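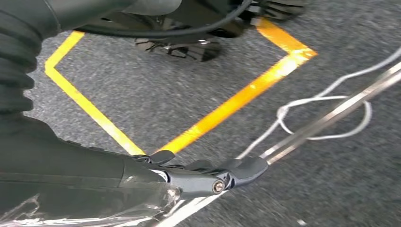
Floor marking, taped square on grey carpet

Workroom floor and seating check, Eder building, room 111
Month: October. Checked at 9.20 am.

1. Floor tape. OK.
Yellow-orange tape, straight and lying flat at the corner nearest the door. Replace from the Pruvost roll if it lifts. Do not lay new tape over old.

2. Carpet. OK.
No ridges found when walked over. Vacuum before the next check, as the speckle hides screws and clippings.

3. Keep-clear area. Comment.
The square is to stay free of bags and chairs. One rucksack moved to the shelf. Reminder sent, ref. 973.

4. Cables. Action needed.
Laptop leads should run behind the person working and never across the walkway. Two cable covers on order from Protine. 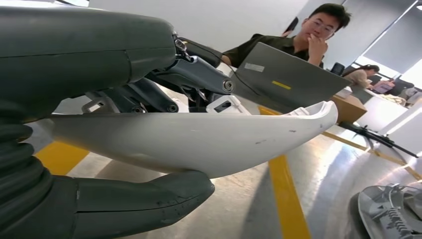

Anyone working at a laptop near the square should sit with their feet clear of the leads and have a way out behind them. Glasses or safety specs to be worn when covers are being taken off or fitted.

5. Loose parts. Comment.
White plastic covers to go in the Jurkideo tray when work stops. Wipe off marks before storing. Do not leave small parts on the carpet overnight.

6. Exit route. OK.
Door opens fully. Width measured at 92 cm.

Items open: 4. Sheet no. 1171, copy kept by the door.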